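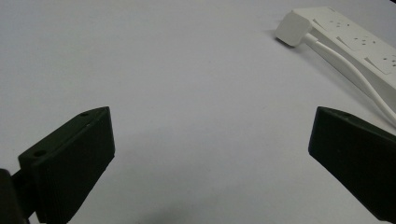
Pale grey, matte, a tiny bit blue. The table, everyone!

1/ OK so a few of you asked about the table after I moaned about it all through January, and I have a coffee and a free half hour, so have a thread. It's a long one for a thread about a flat surface. Sorry in advance!

2/ The old one was a dark, shiny thing I got when I moved to Galtudora, and it showed everything. Crumbs, fingerprints, the cat's opinions. I'd wipe it, walk to the sink, turn around and it looked like a bus window again.

3/ So the wish list was short. Light colour, matte, no grooves or joins on top for stuff to get stuck in. My last table had a leaf in the middle and the gap was basically a museum of toast.

4/ You would think "light and matte and plain" would be easy to find. Half of what I looked at had a fake grain on it, and the other half was so white and glossy I could have done my eyebrows in it.

5/ Found the Nasora one at Flukley (the big store out past the arena, not the little one downtown, which only has chairs for some reason). Stood there stroking it like a weirdo for ten minutes. Went home, measured the kitchen, went back.

6/ It's 133 cm long. I taped that out on the floor with painter's tape first and walked around it for two days carrying plates. Very much recommend. My first choice would have blocked the dishwasher door – found that out from tape instead of from a delivery guy.

7/ Delivered 2/7/22, in the snow, up my stairs, by two very patient people. I offered tea and they said no and I don't blame them.

8/ Colour chat, because I know some of you only care about this. The tag said white. It is not white! It's a soft greyish white, and in cool light it goes properly blue-grey. Next to my cream walls I panicked a bit the first evening.

9/ Then I swapped the bulb over it for a warmer one and it settled right down. In the daytime it still goes cool, and I've decided I like that. If your kitchen is all warm beige you might want to bring home a sample before you commit.

10/ There's no pattern on it at all, which sounds dull and is the best part. I can lay out fabric, sort the recycling, roll dough on a mat, do the bills, and my eyes aren't fighting a swirl the whole time. Lost earrings, on the other hand, show up in a second.

11/ Cleaning! Warm water, one drop of dish soap, soft cloth, then a dry tea towel straight after. The dry towel matters. I skipped it for the first week and got those cloudy swipe marks you only notice when you sit down and the light hits sideways.

12/ Please don't go at a matte surface with the scrubby side of the sponge. I did that to a shelf once and gave it one shiny patch forever. If something's stuck, leave a damp cloth on it while you do something else and come back.

13/ Turmeric: yes, I have already spilled it. Got to it fast, soap and water, fine. I'm not going to test what happens overnight and you can't make me.

14/ Someone asked about hot pots. I use a trivet. I've always used a trivet. I have about 42 trivets if you ask my sister, so this was never going to be a problem in this house.

15/ Things I don't love: the edges feel a touch sharp if you lean your forearms on them to type, and a cold plain tabletop first thing in the morning in February is a shock to the elbows. I've started wearing a sweater to breakfast.

16/ Also it makes everything else in the kitchen look grubby. I've now washed the light switches. I've looked hard at the toaster. The grout is next and I resent it.

17/ Price, for the person who DMed: it was on sale, and I'm not saying how much over what I'd planned, but it was over. I sold the old table the same weekend, to a student who was thrilled with it. I did mention the crumbs.

18/ New house rule is that mail doesn't live on it. Mail goes in the basket by the door. We're a couple of weeks in and it's holding, mostly, if you don't count the flyers and the one seed catalogue I'm still reading.

19/ Next up is chairs, and I have no idea. Matching grey feels a bit dentist's office. Wood? A colour? I'm leaning towards a mustardy yellow but I've been wrong about yellow before (the bathroom, some of you were there). Send pictures of yours please!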